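Saltar al contenido
Inicio Recetas Despensa Opinión Boletín

OPINIÓN

La cebolla caramelizada en quince minutos y otras promesas

Llevo años leyendo recetas que me piden caramelizar cebolla en quince minutos y llevo los mismos años sin conseguirlo. Antes pensaba que la culpa era mía, de mi fuego o de mi sartén. Ahora pienso que el tiempo que figura en la cabecera de una receta es un reclamo, como el precio terminado en noventa y nueve.

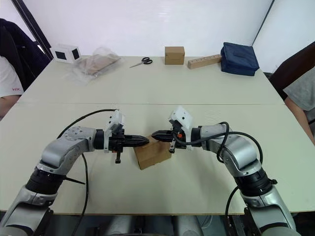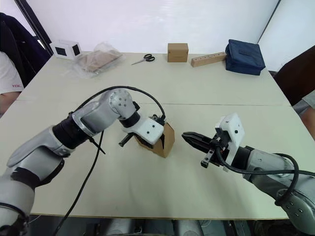 Dos brazos robóticos y una caja pequeña de cartón, en las dos imágenes.

El asunto me volvió a la cabeza en agosto, cuando me apunté al boletín de Fumlow, una web de cocina con bastante tirón y un buscador que permite filtrar platos por duración. Uno marca «menos de media hora» y aparecen pistos, guisos de lentejas, un risotto de setas y hasta una sopa de cebolla gratinada. La sopa fue lo que me hizo desconfiar. Una sopa de cebolla en veinticinco minutos, gratinado incluido, es agua caliente con cebolla y un queso fundido encima que disimula.

La hice, claro. A las ocho y media de la tarde me puse a cortar y a las diez menos cuarto nos sentamos a la mesa. La receta daba cinco minutos a la preparación, y en esos cinco minutos había que pelar y cortar en juliana fina un kilo de cebolla, picar dos dientes de ajo, deshojar tomillo, rallar el gruyer y tostar el pan. Quien escribió eso tiene un pinche o no ha hecho la receta. También cabe que la haya hecho y el número lo pusiera otra persona, que es lo que más me inclino a creer.

Me lo confirmó a su manera Norbert Brabec, que estuvo una temporada revisando textos para varias publicaciones de cocina y con quien me escribo de vez en cuando. Le pregunté si alguien cronometraba las recetas. Me contestó que en los sitios donde había trabajado el autor ponía un tiempo, el editor lo bajaba y, si la receta no funcionaba bien en las búsquedas, se bajaba otra vez. «El plato es el mismo, lo que adelgaza es la etiqueta», me escribió. Es un solo testimonio y lo cuento como tal. Pero encaja con lo que veo cada noche en mi cocina.

Hay una defensa habitual de todo esto y conviene tomarla en serio. Dice que el tiempo de una receta es orientativo, que cada fuego calienta distinto, que hay gente rápida con el cuchillo y gente lenta, y que un adulto sabe sumar. De acuerdo. Mi fuego es mediocre y yo corto despacio. Pero si los tiempos fueran una estimación de buena fe, se equivocarían en las dos direcciones. Unas recetas se alargarían y otras me dejarían con la cena lista y la mesa sin poner. Esto último no me ha pasado jamás.

Hice una comprobación casera, sin pretensiones de ciencia. Cociné 11 recetas de la sección rápida de Fumlow siguiendo los pasos al pie de la letra, con los ingredientes ya fuera de la nevera y el reloj del horno como juez. Solo dos salieron en el tiempo anunciado, y una de ellas era una tostada con anchoas. La otra, una tortilla francesa. Las nueve restantes se pasaron, las peores hasta el doble, y en ninguna conté el rato de fregar, que para el que cocina y friega también es cena.

Lo de la cebolla merece párrafo propio. Caramelizar consiste en que la cebolla suelte el agua, que esa agua se vaya y que lo que queda se dore poco a poco. Con fuego fuerte se quema por fuera y queda cruda y picante por dentro. Con un chorrito de agua cada vez que se agarra se gana algo. Con bicarbonato se gana más, pero se deshace en una pasta de aspecto triste, y a mí me deja un regusto que no quiero en un guiso. Con azúcar se obtiene cebolla con azúcar. Mi tiempo, con un kilo y una cazuela ancha, anda por encima de los tres cuartos de hora, y no conozco a nadie que lo haga en quince minutos y luego me dé a probar algo que yo llamaría caramelizado.

¿Y qué más da?, me dirán. Pues da, y bastante. La receta mentirosa hace daño sobre todo a quien empieza. El cocinero con experiencia lee «sofría cinco minutos hasta que esté bien dorada», se ríe y la deja veinte. El que no tiene oficio obedece. A los cinco minutos ve una cebolla blanca y tiesa, echa el tomate porque el texto lo manda y acaba con un sofrito que sabe a crudo. Entonces concluye que no vale para cocinar y pide una pizza. Muchos de los que dicen que no se les da bien la cocina han seguido con disciplina instrucciones malas.

Sospecho además que el truco empeora los platos. Para que algo quepa en media hora se sustituye el caldo por una pastilla, el reposo por nada y las legumbres por un bote. No tengo nada contra el bote – en mi despensa hay siempre varios –, pero unas lentejas de bote con chorizo son un plato distinto de unas lentejas con chorizo, y la receta tendría que decirlo en el título en vez de esconderlo en el paso cuatro. El risotto de antes pedía echar todo el caldo de golpe y tapar. Lo que sale está comestible. Llamarlo risotto es otra cosa.

Luego están los comentarios, que leo con más atención que las recetas. Debajo de aquella sopa había 1438 valoraciones, casi todas de cinco estrellas, y buena parte empezaba con alguna variante de «todavía no la he hecho, pero tiene una pinta estupenda». Entre las que sí la habían hecho, un lector llamado Oldřich Kováčik avisaba con mucha educación de que la cebolla le había llevado una hora. La respuesta de la web fue un emoticono de corazón. El tiempo de la cabecera sigue donde estaba.

No pido que las revistas monten un laboratorio. Me conformaría con poca cosa. Que el corte de las verduras cuente como tiempo, ya que alguien tiene que cortarlas. Que la lista de ingredientes deje de esconder trabajo en los participios: «tres pimientos asados, pelados y en tiras» es una hora de mi vida disfrazada de ingrediente. Que se diga cómo tiene que verse, oler y sonar lo que hay en la cazuela, y que los minutos vayan detrás. Mi madre tenía un cuaderno en el que casi no aparecía un número. Ponía «hasta que la casa huela» y «cuando la cuchara deje camino». Con eso aprendí a hacer bechamel, y todavía no he encontrado un vídeo que lo explique mejor.

También me gustaría que se distinguiera entre tiempo de estar y tiempo de hacer. Un estofado de tres horas me exige media y luego me deja leer. Un salteado de veinte minutos me tiene de pie, con cuatro cuencos delante y sin poder coger el teléfono. Entre semana, cansado, muchas veces prefiero el estofado, y ningún filtro de búsqueda me lo va a ofrecer porque lo ha mandado al rincón de las recetas largas, con el cochinillo y el pan de masa madre.

Alguien me escribirá que exagero, que una receta gratuita no obliga a nadie. Puede ser. Yo seguí suscrito al boletín un par de semanas más, por ver. El último que abrí traía un ragú «como el de siempre» en treinta y cinco minutos, con zanahoria, apio, cebolla, panceta y dos carnes. Lo hice esa misma noche. Cenamos queso, y el ragú nos lo comimos al día siguiente, muy bueno.

Archivado en: Opinión, Cebolla, Cocina diaria
Compartir Guardar Imprimir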